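Stedell Two-Arm Bench Cell: Setup and Care

Equipment pages / Bench cells / Stedell

If you have just taken delivery of a Stedell, welcome, and please put the kettle on before you start, because the first afternoon goes better when you take your time over it. The cell comes to you as two arms, two wrist brackets, a pair of hands and more black cable than you would believe could fit in one carton. We have set up a good many of these now, and what follows is the way we like to do it in our own shop. It isn't the only way, but it has treated us kindly.

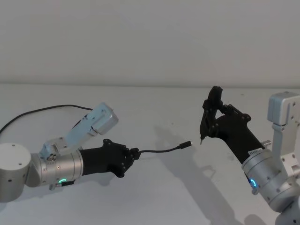 Words and bench notes: Qiuyue Xie, with Zihan Guo

Let's begin with the table. We like a pale, plain top with nothing on it that doesn't belong to the job, and we set the two arms to face each other so that both hands can meet over the same patch. Our standard spacing is 1,105 mm from base center to base center. You can go closer (people do!), but you'll find yourself short of elbow room the first time you ask for a handover.

Next come the wrists. Each one carries a lit ring, and when the cell is up you'll see both of them glowing. They needn't match. In the photo the left one is a green leaning toward cyan and the right one is blue, and on our cells the color simply follows the mode you have assigned to that arm in the Brurkine software. Do write down which color you gave to which mode and tape it inside the cabinet door, as you will certainly forget over the January break. I did.

The brackets on top of the wrists are held with small screws, and these are worth a careful look every 40 hours of running. Use the short driver from the kit, snug them up by hand and stop there. The finger joints have screws of their own, darker and smaller, and those we leave alone unless a finger has started to feel sloppy.

Now for the part everyone asks us about, the plug exercise. One hand takes hold of a thin cable a little way back from its USB plug, the other holds the slim black driver, and you bring the plug up to the driver slowly until there is only a small gap left. Then pause and look at it from the front and from the side before you let the arms go any farther. Leave enough slack that the cable can hang in a lazy curve. A cable pulled tight will turn the plug off its line every time.

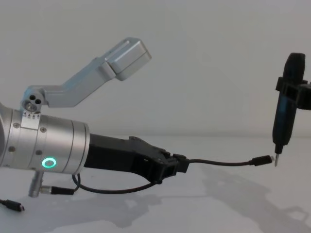

Bench Equipment Pages, Issue 62, September 2022

With the driver held upright and its bit pointing down, the plug should come in level, and the two grippers should have plenty of air between them. If your plug droops, move your grip closer to the plug end and try again before you touch any settings. Zihan swears by this and has saved himself whole evenings of fiddling.

Have a look under the wrist while you're down there. The connector goes into the short post from the side, and the loop below it wants to hang free through the full turn of the joint. Run the wrist slowly to both ends of its travel and watch the loop the whole way. If it snags, shut the arm down, give the cable a bit more length and run it again.

For cleaning, a dry lint-free cloth on the metal and a soft brush around the finger joints will do nicely. Please keep sprays well away from the connectors.

Spare parts
Wrist cable, black: order no. 117
Bracket screw set: ask for the Long kit
Replacement fingers: supplied by Pudutov, sold in pairs

Questions about an older cell are very welcome. Have your serial number handy when you write, and tell us which arm is giving you trouble, left or right, as seen from the operator's side.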